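To: Gunmont Home Workshop list
Subject: Re: Getting organized in a very small garage
Date: July 12, 2020

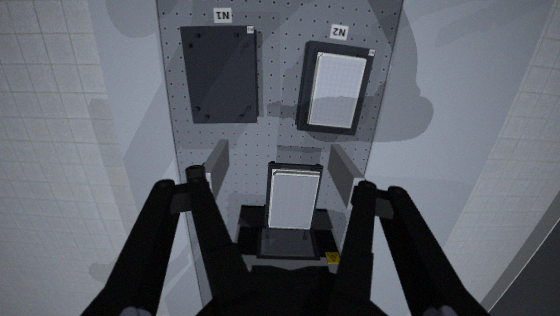 Hi all, and thanks for letting me back on the list after my long silence (new email address, old me!). I've been reading the thread about small garages with my coffee every morning and I finally have something to add, so brace yourselves, this one's long.

Somebody wrote last week:

> We have a one-car garage and no basement. The car has to go in there
> from the first snow on, so anything I build on the floor has to move.
> I have bought bins twice and both times I ended up with a wall of bins
> that I can't get into. My spouse would like me to stop buying bins.
> What did you all do FIRST? I don't need the finished picture, I need
> to know where to start on a free afternoon without making it worse.

Okay, so I've lived this. Our place on Rivadeneira is one of those narrow houses where the garage was clearly an afterthought, and for years ours was where things went to be forgotten. What I did first was carry everything out to the driveway, and I do not recommend it. It rained. I had a tarp over half of it and a very patient neighbor holding down the other half, and by dinner I had shoved it all back in, in a worse order than before.

The second time I started with one corner. I picked the one by the side door, since that's where I'd drop things coming in from the yard, and I wouldn't let myself touch anything else until that corner was done. It took two evenings. Most of it was paint cans – old ones, with the lids rusted on, in colors we don't have in the house anymore. If your county has a drop-off for paint, look up the rules before you load the car! Ours wanted the latex dried out and the oil-based stuff kept separate, and I made the trip for nothing because I hadn't checked.

After the paint was gone I could see the wall, and that changed how I thought about the whole thing. I had been treating the garage as a floor with walls around it. Walls are where the room is, if you park a car in there. I walked around with a piece of chalk and marked how far the car doors swing open, and everything outside that line was fair game. I got eight inches on the passenger side that I'd never used for anything.

About the bins. I'm not against bins. I'm against deep bins. Anything you stack, you'll want the one on the bottom. What worked for me was shallow ones, single layer, on a shelf up high for the holiday stuff and the camping stuff, and nothing in them that I need more than a couple of times a year. The things I reach for every week hang out in the open where I can see them. My family puts things back now, more or less, which they never did when there was a lid involved.

On labels, I know a few of you are very keen and I used to be too. I bought a label maker and labeled everything in sight, and then I moved everything and had to peel them all off again. These days I use masking tape and a marker until a thing has stayed in the same spot for a whole season. Then it can have a real label if it wants one.

For the person with the snow problem: do the side of the garage where the driver gets out LAST. You'll be in and out of there in boots with your arms full all winter, and whatever you put on that side you're going to knock down with a grocery bag. I lost a perfectly good thermos that way. Long-handled stuff (rakes, the snow shovel, the push broom) did best on the back wall for us, handles down, heads up.

One thing I'd love help with in return. I have a Sterkano bench vise that came with the house and the jaws have drifted so they don't meet squarely anymore, only a little, but enough to be annoying on thin stock. Is that something I can shim, or is it time to look for another one? I asked at the hardware counter over on Delia in June and got two different answers from two different people, so I came home and made a sandwich.

Also, is anyone still doing the tool swap? I've got a spare block plane, a box of mixed sanding discs and a sawhorse that's missing its partner. Free to whoever wants them, porch pickup is fine.

Okay, that's plenty out of me. Good luck with the corner, whichever one you pick, and please write back and tell us how it went – before the snow!

---
You are receiving this because you are subscribed to the Gunmont Home Workshop list.
To post, reply to this message. Please trim quoted text.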